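Student projects > Two-arm tasks > Wire sorting with two grippers, need advice before July

Started by pylyp_f, 23 replies, page 1 of 2

pylyp_f
Posts: 41

Hello everybody. I am in the second year and our group has the wire task for the end-of-term showing. The rule is simple to read and hard to do: from a mixed heap of wires the two arms must take out single wires and lay them straight, one beside the other. We have 8 minutes for one attempt. Gervasio Rivadeneira is our supervisor and he lets us choose the method, but he wants a written reason for it.

We drive the arms by hand control and record everything, then we train on the recordings. At the moment we have 200 recorded attempts. The trained policy goes to the heap very nicely, opens the fingers, goes down, closes, and takes either five wires or no wire. Never one.

My questions:
1. Is 200 too small for such a thing, or is our data bad?
2. Should the second arm hold the heap down, or should it wait above?
3. Has anybody changed the finger pads for thin material?

Thank you in advance and sorry for my English.

yamila_daza
Posts: 318

Your English is fine, do not worry.

For question 1, I think it is the data. We had the cable task last year and I looked through all of our recordings one evening. In the first half every person was grasping in a different manner. One was pinching from the side, one was going from the top, I was doing both. The policy learnt the middle of all this, and the middle is a bad grasp. We threw away the worst recordings and it became better with fewer.

Can you show how the hand stands when it is over the wires? From your text I can not understand if you are going along the wire or across it.

pylyp_f
Posts: 41

Thank you Yamila. I looked in the recordings for a moment before the fingers close, with the second gripper waiting. I think we go mostly from above with no decision about the direction. 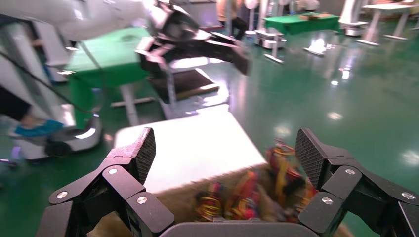
Right hand over the wires, fingers open. The other gripper is waiting further up.

I see now that we open very wide each time. It was my idea, because I was afraid to push the wires with the tips when going down. Maybe this was a wrong fear.

filippos_th
Posts: 1126

Yes, too wide. With the fingers spread like this you invite the full bundle between the pads, and then it is only luck how many stay when you close. Open the gripper to a little more than you need and come in at the border of the heap, where a single end is lying free. If there is no free end, make one first. That is a separate skill and it should be recorded separately.

Also there is a lot of blur. Is this from the wrist camera? If your policy sees red and yellow soup it can not know where one wire finishes. Move slower in the last part, or make the exposure shorter and accept a darker picture.

valentina_c
Posts: 77

I do not agree with the advice to move slower. We did that with the Skanier controller, and the policy learnt to be slow everywhere. It hung over the table and did nothing for a long time, because in the recordings the operator was also hanging there and thinking. With eight minutes for the attempt this costs you too much. Shorter exposure, yes. Slower hands, no.

filippos_th
Posts: 1126

Valentina, hanging and moving slowly are two different things. If the operator stops to think, you cut this piece from the recording. I have never had a problem with a slow approach when the slow part was always in the same place.

valentina_c
Posts: 77

And how many second-year students will cut 200 recordings by hand in the weeks before the showing? :) I believe you that it works when you do it. I speak about what will happen in a real group with exams.

yamila_daza
Posts: 318

Both of you can be right here. Pylyp, look at one thing first: make a list of how long each attempt stays in the air before the first grasp. If the numbers are very different from one person to the other, you have found a part of the problem, and it takes one afternoon.

About the second arm: in your picture it hangs high with its fingers down. Do you use it at all during the grasp, or only after?

pylyp_f
Posts: 41

Only after. The right one takes, the left one comes and receives the other end, then both pull until the wire is straight. Gervasio said the same as you, that an arm which is waiting is an arm which is not working. But when we tried to press the heap with the left gripper, the two hands came very near and the operator was nervous.

gudari
Posts: 502

Please do not press the heap. Pressing makes the tangle tighter, anybody who has ever kept a drawer of wires knows this. Better is to lift the heap a little with one hand and let it hang. The single wires fall out by their own weight and you take one with the other hand. We won our heat in this way, although it looks ugly.

filippos_th
Posts: 1126

Lifting is nice with stiff wires. With the soft silicone ones everything falls as one lump. Pylyp, what type have you?

pylyp_f
Posts: 41

Mixed. Red, yellow and orange and some dark ones. I was told they come from old kits, so some are stiff and some are soft. The showing will use the same mix, this is promised to us.

pawlak
Posts: 19

For question 3, the pads: a rough pattern is good for boxes and handles, but a thin wire can lie in the groove and then turn when you pull. We glued a thin layer of soft rubber on top, cut from a bicycle tube. It holds well and can be removed without damage. Ask your supervisor before gluing anything, ours was not happy at the beginning.

valentina_c
Posts: 77

I support the rubber. But change it BEFORE you record more, and after this do not change it again. We mixed recordings with old and new pads in one set and I still regret it.

pylyp_f
Posts: 41

Short report. I made the list as Yamila said. The time in the air goes from almost nothing to very long, and the long ones are nearly all mine. I am a little ashamed. The group has decided:

– narrow opening, always from the border of the heap
– one grasp direction, across the wire
– rubber on the pads, Gervasio has given permission
– shorter exposure, normal speed (sorry Filippos, we voted)

We will record again from zero. The old set stays in the Civside folder if somebody wants to compare. For the lifting method we will make a small separate test, two of us want it very much and two are against.

filippos_th
Posts: 1126

No problem, it is your project. But write the speed in the log for every attempt, so you can check later who was right.

gudari
Posts: 502

Lift it :)

yamila_daza
Posts: 318

Good plan. Please post the grasp counts when you have them, our first-years start with the same task after the summer and I would like to give them this thread to read.

Page 1 of 2 – Next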